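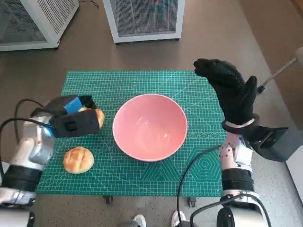 The RSVP

The card had been on the fridge since August. Cream, thick, the sort of paper you feel bad about putting a magnet on. Kindly reply by March 3, 2018. Shirley Li had meant to reply the day it came. Then the day after. Then there was the move, and the boiler, and then it was so late that replying felt ruder than not.

It was the third of the month now. Ten to four. Last post from Feton went at five.

She found the pen. Couldn't find the envelope. Found the envelope, it had a shopping list on it.

Will attend / Will not attend. Two little boxes and a line for a name and below that a line for "a memory of the happy couple", which was a bit much.

She hadn't spoken to Nathalie Bergeron in eight years. Not a row, exactly. Nathalie had lent her 500 pounds for the deposit on the Clostbridge flat and Shirley had paid it back in bits, last bit late, and posted it with no note. Just the cheque. She'd thought the cheque said it. Nathalie had cashed it and that was that — no call, no card at Christmas, nothing.

And now this. A wedding, at the Dufour, with a harpist.

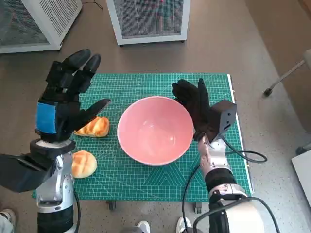
Her mother would have rung by now. Her mother rang people for everything, yes, no, sorry your cat died. You don't leave a host guessing, she used to say, a host has to buy chicken. It was gone four and Shirley hadn't had lunch. Green mat with its white squares, pink bowl in the middle of it, nothing in the bowl. Two buns on the left, a long shiny one and a rounder one with a criss-cross top. She ate the round one standing up and wrote Dear Nat with her other hand, crumbs all over. Crossed out Nat. Nobody but Shirley had ever called her Nat and maybe that was over too.

Dear Nathalie. I'm sorry this is so late.

Which this? She sat looking at it. The card or the money or the note she never put in with the money. Could be all of it. She left it as it was.

Four twenty.

Would she even know anyone? The Mitik lot, from the old office, they'd be there. They'd ask. They'd say oh you two, thick as theives, what happened there. And she'd have to say what. I paid her back and I was cold about it. That's what happened. It sounded like so little.
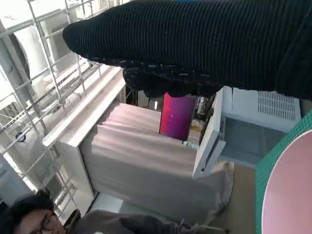
And what would she wear, come to that, if she ticked yes. She only had work things. Black ribbed knit, long sleeves, that was a funeral. There was the dress from her cousin's do, glossy, hot pink down one side and going purple by the time it got round to the other, and it made her look like a tin of something. But Nat had been with her when she bought it. Nat had laughed so much in the changing room at Clostbridge that a woman banged on the wall.

She wrote that on the memory line. Too long, had to turn up the side of the card. Wrote Nat after all.

Ticked the box. Four forty-one.

No stamp. Of course no stamp. Drawer, other drawer, coat pocket, one second class stuck to a receipt from the 123 bus. Would second class count? The post mark would. She licked it, then saw it was the sticky kind, peeled it off, pressed it down hard with her thumb.

Shoes. Keys. The door wouldn't lock and then it did.

She ran past the chemist with the card held out in front of her so it wouldn't bend. The van was already there at the corner, the man kneeling, the red door of the box hanging open and the sack half full.

"Is it too late?" she said.

"Depends," he said. "What is it?"

"It's a yes."

He held out his hand for it.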